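Looking After the Hand-Held Grippers: Pads, Screws and a Proper Start to the Session
Handout for the Clurkik practical, March 2024
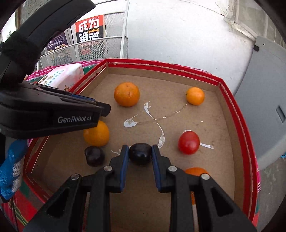 Nouhaila Tazi wrote back after reading last term's version of this handout that I spend far too long on the pads and hardly any time on the screws, and that on her bench it was always a screw that let her down in the end. I've taken that to heart, and the section on screws has grown, though I'm afraid the pads are still as long as ever (you'll have to forgive me, I do like talking about pads).

Before you pick anything up
Put your gloves on first and the gripper second. Lay both grippers on the bench with the fingers open and look at them from the front, at eye level. The two fingers should meet flat along their whole length when you close them slowly. If they touch at the tips and gape further back, write that in the log and stop there, and we'll look at it together.

Pads
The blue pads do all the gentle work. A plum has a smooth, glossy skin and will slide out of a dirty pad long before an orange will, so I like to use a plum as the test piece. Wipe each pad with a damp cloth, let it dry, then run a gloved thumb along it and feel for lifted corners. A corner that has started to lift will not get better by being pressed down, however much we all want it to! Peel the pad off, clean the finger underneath, and fit a new one from the Jatier drawer. Always change the 2 pads of a gripper as a pair. We change them after 1,000 closes in any case, even when they still look fine.

Screws
There are 4 round screw heads on the upper surfaces, two on each side. Snug them up by hand with the small driver, going a little on the left and then a little on the right, and please don't lean on it. The arms are plastic, and Moataz Fawzy still has a cracked one in his desk that he will gladly show you. Open and close the gripper after each turn. If it goes stiff, back off.

The test pick
Set out the red tray with mixed fruit. Close on a plum just above the cardboard floor, squeeze only until it stops turning between the pads, and hold it there for a slow breath before you lift. Then do the same with an orange and a tomato. Marks on the skin mean too much squeeze, so try again more softly with another piece.

Bring your log sheet to the April session, with the pad change filled in and signed.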